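The Box Under the Bar

My uncle Faustino left me a repair shop, a coffee maker with a bad hinge, and a drawer full of string. The lawyer, a very kind woman named Dilek Tuncer, read all of it out loud as if it were a castle. "And the contents of the back room," she said, and looked at me over her glasses, and I should have asked her what that look meant.

I found out on December 2, 2018, when I finally got the back room door to open more than a foot.

Picture every cord you ever lost. Now picture that someone had been saving them for you. Faustino Robles fixed radios and organs and answering machines on Bendov Street for most of his life, and he believed that a wire was like a cousin – you might not like it much, but you didn't throw it out. There were cords on the shelves, cords on the hooks, cords in a soup pot. I sat down on an upside-down crate and ate the sandwich I had been saving for lunch. It was a quarter past nine.

Kaan Başaran from the bakery came over around ten with a bag of rolls and the face of a man who has come to look at a car wreck.

"You could just lock it again," he said.

"I have a buyer for the building."

"Does the buyer like wire?"

The buyer was Zofia Malinowski, and she did not like wire. She wanted to teach ceramics in there by April, and she had already asked me twice what was growing in the back.

So we started. Kaan took the shelves and I took the floor, and we made a pile for keeping and a pile for the recycler, and for the first hour the keeping pile was one lamp. We kept the radio on. He told me a long story about his sister's wedding in Kurtuluş, and a goose, and I laughed so hard I had to hold on to the doorframe (I still don't know what became of the goose). Somewhere in there I stopped being mad at my uncle, a little.

The hard part was the far corner, by the old rack. Everything in there was hooked on to something else. You'd pull a plug and a thing would move on the other side of the room! I got down on my knees with a flashlight and worked my way in one loop at a time, and that was when I noticed the color. Everything my uncle owned was gray or black or the brown of old tea, and under the long ridged bar there was something blue. Nearly violet, really.

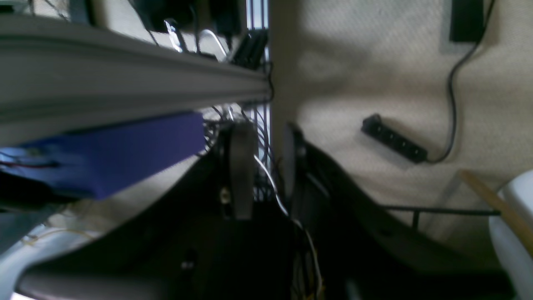

The corner by the rack, with the blue-violet box under the gray bar.

"Kaan," I said. "Turn the radio down."

"What is it?"

"I don't know. A box."

"The room is made of boxes."

"This one's pretty."

He came and crouched next to me, breathing flour. A thin wire, red and something dark, ran right across one end of it, and I remember being afraid to move it, as if the box were asleep. I moved it. Then I slid the box out and carried it to the front counter, where the light was better, and wiped it with my sleeve, and it took me three tries to get the lid up.

Letters. Not even tied together, which was strange for a man with a drawer full of string. They were all addressed to someone named Güven Güneş, in my uncle's square handwriting, and every one of them had a stamp on it and none had ever been mailed.

"Do you know him?" I asked.

Kaan took a long time picking a roll out of the bag. "He had the music store. Balley Music, where the dentist is now. They did the organs together, your uncle and him. Then they had a fight."

"What about?"

"Money. Or an organ. I was a kid, I thought grown men only fought about parking."

I didn't open them. I'd like to say that was good manners, but I did hold one up to the window, and all I could make out was the word "Plaker," which was the amplifier company they both swore by, and the number 473, and "you were right about." Then a fold.

You were right about! I had known Faustino for my whole life and I never heard him say that to a living person. He once argued with a bus schedule.

"Is he still around?" I said.

"Güven? He's up on the hill. He comes in for the sesame ones."

"When?"

Kaan looked at the clock over the counter, which had been wrong for years, and then at his phone. "He's usually in before noon."

I put the lid back on and found my coat. The back room was no better than when we'd started, maybe worse, with wire halfway out into the hall and the lamp standing there by itself on the keeping side. I told Kaan I'd finish it after lunch, and he held the door for me, and I carried the box across the street in both arms.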